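Kemness Suture Practice Pad: Does It Earn Its Price?
September 26, 2018

I have bought enough practice pads to distrust anything with "lifelike" on the box. Most feel like a bath mat, tear the second you pull a knot snug, and end up in a drawer. So when the Kemness pad came up on the Bulholm store for $48, my expectations were low. I've been using it since June.

First, the surface. It's smooth with a fine texture, and a curved needle goes in without the skating you get on cheap silicone. The maker claims a "true tissue response." I don't know what that means and neither, I suspect, does the person who wrote it. What I can say is that it gives a little, then holds.

The cut is where I expected it to fall apart. My old Feltix pad came with slits so wide that closing them was more like lacing a boot. On the Kemness the line is thin and reddish with a darker margin, which I took for decoration. After a few weeks I'll admit the color helps, if only in judging how far back from the edge to place a bite.
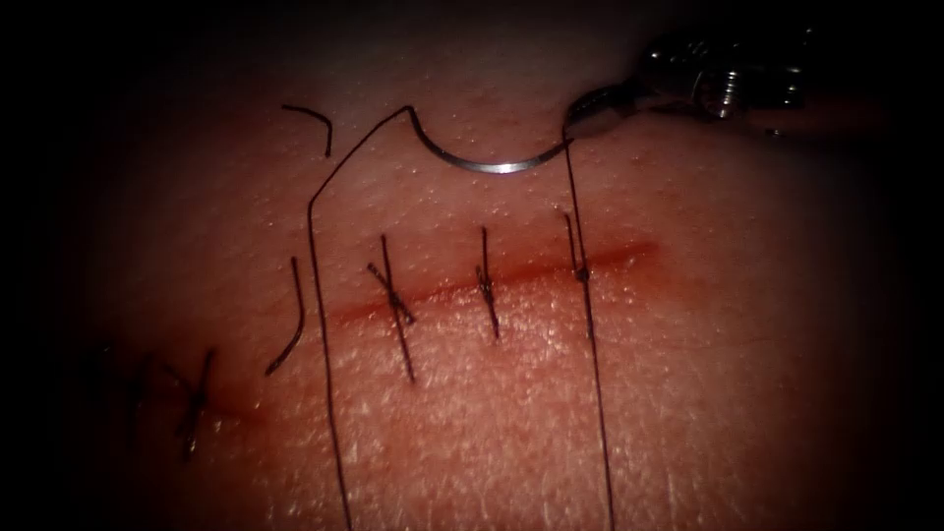 Curved needle and dark thread over the incision, with earlier stitches in place.

Now the complaints. The pad slides on a bare table and there's no tray in the box, so budget for one or use a damp towel. The thread supplied is mediocre. It remembers every bend from the packet, and long loops wander all over the place while you're trying to set the next stitch. I switched to a spool I already had and things got better right away.

Durability is fair. I got 16 decent sessions before the area near the cut began to look chewed. The box says "hundreds of uses," and maybe that's so if you never pull hard. You can flip the pad over, but the back has no color and feels stiffer to me.

Would I pay $48 again? Probably not at full price. The Annan pad costs less and does most of the same job, though its surface is slicker and I like it less. If Bulholm drops this one under 40, get it and skip the thread.

Rating: 3 out of 5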